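The Night Premero Let Go

Lụa Chu had been at the Porthorpe lab for five weeks, and she still came in early just to watch the arm wake up. She loved that bit! The joints clicked, the wrist rolled over once like a cat getting comfortable, and then Premero (everybody called it by the name of its software) went to work on the tubes.

It was dye work, mostly. Yellow, red, turquoise, up out of the rack and back down again, all night long if you let it. The dyes were harmless, and they stood in for the samples that would come down from Clostimbridge in September. If Premero could get through 73 lifts without a fault, the samples were theirs. If it couldn't, they'd go to somebody else's arm.

"Lift 41," she said to the empty corridor, and pulled up the wrist view on her screen.

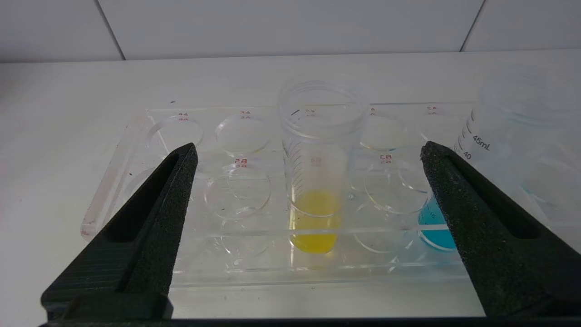 Yellow between the fingers, with A4 showing red through the plastic.

Lift 41 was lovely. So was 42. She had a biscuit. On lift 43 the fingers closed, the arm rose, and the log said GRIP LOST in plain grey letters, as if it were telling her the time.

Nothing had fallen. She checked twice, once on the screen and once with her nose nearly against the guard. The tube stood in its well exactly as before, and the arm hung over it holding air.

What thrilled her -- and she knew it was an odd thing to be thrilled by -- was that the arm hadn't stopped. It should have. The rule was as simple as a rule could be: lose the grip, stand still, wait for a person. Instead it had opened its fingers and gone back for another try, calm as you like, down among the plastic.

She hit the red button so hard that it stung her palm.

Old Đỗ came in with his coat still on. He'd written the stop rule himself, years back, and he took the news the way other people take news of a burglary.

"It read the grip as lost," he said. "And then?"

"Then it tried again. I've got the whole run, look. Every colour."

They sat shoulder to shoulder and went back through it, one still at a time. 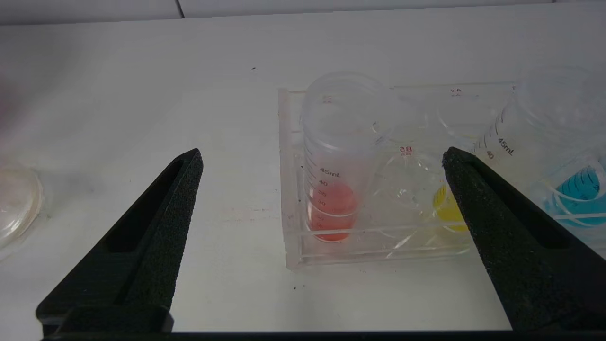
Red at the left, blue at the right, and a sliver of yellow by the fingertip.

"Stop there," said Đỗ. "What does it think it's holding?"

She read him the numbers. Width, force, width again. Two messages had gone out in the same tick, one saying the grip was lost and one saying the next job was ready, and the second had simply walked over the first. The arm had never heard the bad news at all!

"Two messages," said Đỗ. "One door."

"So we give the stop its own door," said Lụa. She was already typing. "A separate line, straight to the brakes. It doesn't queue and it doesn't wait its turn."

He took his coat off then, and she knew they'd be there until morning.

They were. They built it, broke it on purpose, built it again and wrote it up in the fault book under April 2, 2024, with both their names beside it. Đỗ made terrible tea. Some time after four they sent the arm back up, fingers open, and let it settle high over the table.

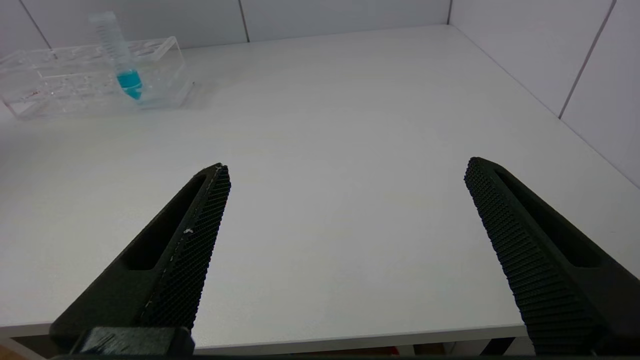 "Go on," said Đỗ. "Lie to it."

Lụa fed it a false grip loss and, in the very same tick, a shiny new job. The brakes came on with a clunk that she felt through her shoes. Premero stood perfectly still and put one line on the screen: WAITING FOR A PERSON.

She whooped. She couldn't help it. Then she reset the counter to nought, pulled her chair in close and said, "Lift one."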